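How to wash and dry a duvet at home

Washing your own duvet is one of those jobs that sounds dreadful and then leaves you feeling marvellous for a week. I did my first one when we moved to Eltness, after years of carting them to the launderette in Bredville, and I've never gone back!

Check the label first

Look for the washtub symbol and the number inside it. Most synthetic duvets are happy at 40 degrees, and plenty will take 60. Feather and down can often be washed too, but wool and silk fillings usually need gentler treatment, so follow the label to the letter. If it says dry clean only, stop there.

Then check the size of your drum. The duvet should go in with room to spare at the top. If you have to shove it in with your knee (I have), it won't rinse properly and you'll be picking dried soap out of the seams.

Get it ready

Take the cover off and go over every seam in good light. Mend any hole now, even a tiny one, with small close stitches. Dab marks with a little liquid detergent and cool water, and leave them for 13 minutes or the length of a cup of tea.

Wash it

Use half your normal amount of liquid detergent and skip the softener completely, as it makes fillings go flat. Choose a gentle cycle with an extra rinse. My old Nieminen machine has a bedding setting that does all this for me, and I love it dearly.

Keep the spin moderate. If the drum starts thumping, pause it, let the water drain, and shift the duvet round so the weight is even.

Dry it properly

Please don't rush this part! A duvet can feel dry on the outside and still be damp in the middle. Tumble on low with two clean tennis balls, and take it out every half hour for a really good shake — outdoors if you can.

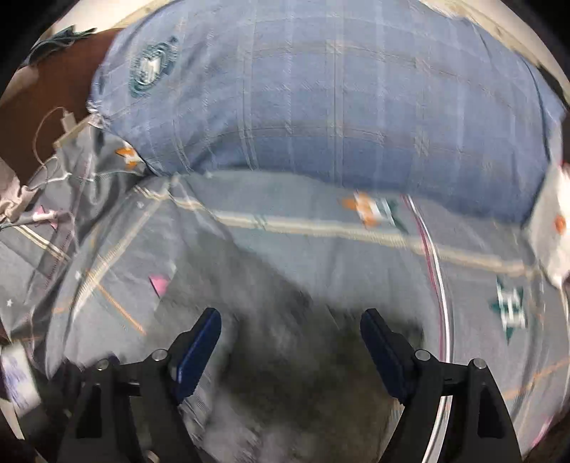
No dryer? Spread it over two lines or a big airer so the air can get underneath, and turn it often. A breezy morning in April is perfect. Pinch the filling between your fingers as you go and tease any lumps apart.

Hold it up to a window when you think you've finished. Dark clumps mean there's still moisture in there, so give it another hour and look again.

Putting it back on the bed

Let it air overnight before the cover goes on. Turn the cover inside out, reach in and grab the two far corners, take hold of the duvet corners through the fabric and flip the whole lot over. Shake it down, do up the buttons, and go and put the kettle on.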